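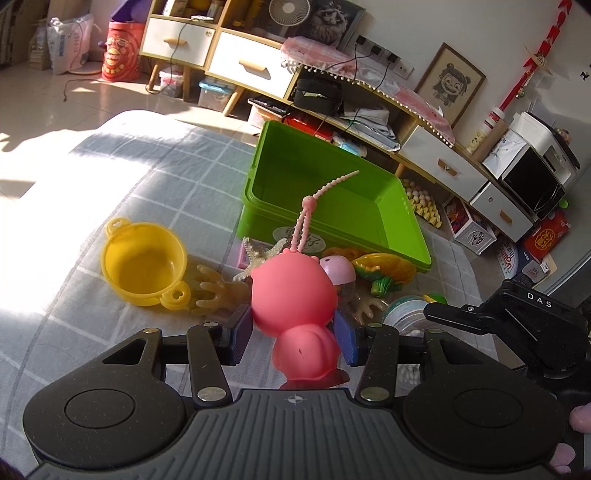
# Sorting small toys on a blanket (and getting them all put away again)

If you have a child in the house, you have the drift of little rubber and plastic things that collects in the corners of every room. I have tried a good many ways of dealing with ours over the years, and the one I keep coming back to needs nothing fancier than a blanket, a tray and a bit of patience. It takes me one cup of coffee, maybe two if I get distracted by something squeaky.

I wrote a shorter version of this for the neighborhood newsletter in Skakport, and so many people asked about the washing part that I decided to put the whole thing down properly.

## What you'll need

- A blanket, ideally a checked one
- A tray with raised sides (bright green is very hard to lose)
- 2 clear jars with lids that a grown-up can open and a toddler can't
- A dishpan or a clean sink
- Mild dish soap and an old soft toothbrush
- A couple of towels you don't mind getting damp
- A bag for the things that are leaving

The checked blanket is my one firm opinion. Small toys show up nicely against it, and the squares give you ready-made rows, so you can put the animals along one line and the pretend food along another without having to think very hard. Gray and white is lovely for this. I once used a flowered quilt and was finding doll shoes in it until spring.

## Step 1: Pick your spot

Lay the blanket on the floor where the sun comes in. Good light makes a real difference with see-through pieces and anything glittery, and you'll spot the grubby bits much sooner. I like to be near the TV cabinet so that whatever is going into a drawer has only a short trip to make.

Smooth out the wrinkles. Little balls love a wrinkle.

## Step 2: Tip everything out

Yes, everything! Baskets, drawers, the bottom of the diaper bag, under the couch cushions. It looks dreadful for a few minutes and that's fine. Put the tray in the middle of the blanket and spread the toys around it so that you can see each one.

## Step 3: Make your piles

Everybody's piles will be different, but these are the ones that have settled in at our place:

**Pretend kitchen.** Pots, plates, corn and other vegetables, anything that gets "cooked." A toy pot with heart-shaped handles is a treasure, by the way, and can hold the smaller food once it's clean.

**Sea and animals.** Starfish, fish, whatever has fins or paws.

**Squishy rubber things.** Figures with antennas, funny stretchy hands, domes, and all the creatures that came from a party and don't have a name. Keep these together, as they get washed the same way.

**Balls.** These go straight into the tray. The raised sides will keep them from rolling off while you work on the rest.

**Tiny things.** Into a clear jar as soon as you find them, lid on. If you have a little one who still puts things in their mouth, do this pile first and put the jar up high.

**Mysteries.** There's always a pile of these. Don't stop to puzzle over them now.

## Step 4: Wash the rubber ones

Fill the dishpan with lukewarm water and a small squirt of soap. I use the plain Hedlund kind, but whatever is by your sink will do. Swish the rubber toys around and go over the ridges with the toothbrush.

Be gentle with anything that has a thin stalk or a beaded antenna on top. Hold the toy by its body and brush upward from the base, and please don't pull on the stalk to shake the water off. I've lost two that way and heard about it at bedtime.

Check the bottom of each toy for a hole. If it has one, squeeze the water out well, and if what comes out is dark, that toy has had its day.

Anything with glitter gets a wipe with a damp cloth and no scrubbing. Toys with batteries stay out of the water altogether.

## Step 5: Dry them on the towels

Pat each piece and lay it out with some room on every side. I turn mine over after lunch. Hard plastic is quick, but rubber can hold on to water in the creases, so leave it until the next morning if you're unsure. Putting damp toys in a closed jar is how you get that smell.

## Step 6: Give each pile a home

Use what you already have before you go shopping. Low drawers are best for the things children should be able to get at on their own, and the bigger pieces can live on an open shelf. I did buy a Zistwood divider for our widest drawer, and it has held up nicely, though a shoebox lid did the same job for a year beforehand.

A band of colored tape around each jar helps a child who can't read yet. Ours knows that light blue means "small white pieces," and (most days) that is where they go.

## Step 7: Deal with the mysteries

Give the odd pile one good look. If a piece clearly belongs to a game, put it with the game. If it doesn't, drop it in a jar and leave it until the next sort. Anything still unclaimed by then can go in the leaving bag, along with the duplicates.

## A few leftover notes

- Shake the blanket outdoors, over grass, and check the grass.
- Sticky residue from old labels comes off with a dab of cooking oil. Wash the toy again afterward.
- Let the kids do the balls. They'll do it happily and you can get on with the corn.
- If the pretend food has gone tacky, a light dusting of cornstarch will see it through another few months.

Updated 13 Nov 2012 to add the bit about glitter.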